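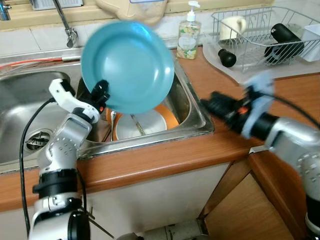
Forums > Kitchen > Sinks and Dishes

**Double bowl or one big one?**

banis515
I love my double sink! Dirty plates stack on the right, left side stays clear for rinsing – the counter never fills up.

trimerbridge
Disagree. My biggest skillet won't lie flat in either half. Went to a single last October and I'm so happy with it!

clasto_9
Depends what you wash. Plates and spoons all week? Double, every time.

trimerbridge
Fair, but I cook for up to 9 on Wednesday nights.

banis515
OK, that's a lot of pans. Still keeping my divider – love it!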